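4.2 Ties, Grudges and the Middle of the List

The participants were asked to rank 20 animated features from best to worst, with no ties allowed. They took this badly. Of the 100 people who signed up in July, almost 20 wrote to us before finishing to ask whether two films could share a place, and one attached a short essay on why fourth and fifth were "the same number, emotionally." We held firm. Three of them submitted ties anyway, and we broke those at random, as the consent form had warned.

The tops and bottoms of the lists behaved well. When people repeated the task two weeks later, they mostly put the same film first and the same sequel last, often with the same insult in the comment box. Places eight through fourteen were another matter. Films drifted up and down this stretch with no regard for anything their owners had said about them, and a title called "a masterpiece, no notes" by one participant fell five places between sessions. She did not remember it being higher.

Mahasneh has called this region the Firno, after the Firnaseck film forum, where threads about the middle of a list reliably run to 700 replies and settle nothing. We keep her term, having failed to think of a ruder one. Her own explanation is fatigue: people rank from both ends and arrive in the middle tired. Our data fit that only in part. Participants who used the Tipoki interface, which hides the finished places, wandered just as much as those who could see their whole list.

A simpler account is that most viewers sort films into two or three heaps and the ranking task makes them pretend otherwise. 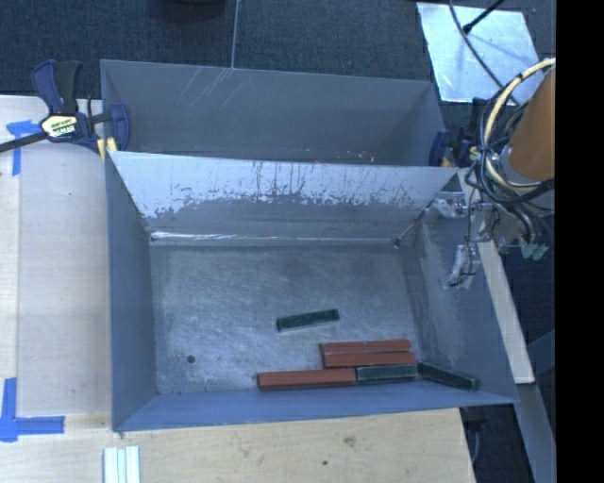 Figure 3. Green and reddish-brown blocks in a gray metal bin.

When we let a second group sort the same titles into heaps of any size, the complaints stopped and the sessions got shorter. The typical participant made three heaps - loved, fine, and one usually labeled with the name of a relative who had insisted on it. Agreement between sessions rose for every title except Wetgate, a film that people seem unable to feel the same way about twice. We return to Wetgate in Section 5, with some reluctance.

14 shares | 6 comments
This site uses cookies to remember your reading preferences. Accept | Manage settings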